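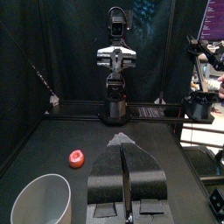 The curtained table at the Gavavgate open day, with a red ring and a gray cup set out beside the grippers.

Public demonstrations of robots should be slower and longer than they are. The open day held in July at the Gavavgate laboratory offered a useful case, and other institutions would do well to study it.

Visitors were admitted in groups of 24. Each group stood outside the black curtains for the better part of an hour while the staff ran the same small task again and again. Wai-kit Kwok, who led the afternoon session, gave no opening speech. He answered questions as they came, including several on cost and one on whether the work would ever leave the laboratory. His reply to the last was that he did not know.

Some guests found this dull, and two members of my own group left early. Their impatience is understandable. Most of us have learned about robots from short films in which every motion succeeds. A visitor who has seen only such films cannot judge what a machine should be trusted to do in a hospital or a warehouse.

The Bravley council, which is now considering a grant for public science events, should make repeated, unedited trials a condition of funding. It should also ask that failed attempts be recorded on a board where visitors can read them. Gavavgate did not keep such a board, and the omission should be corrected before the next open day.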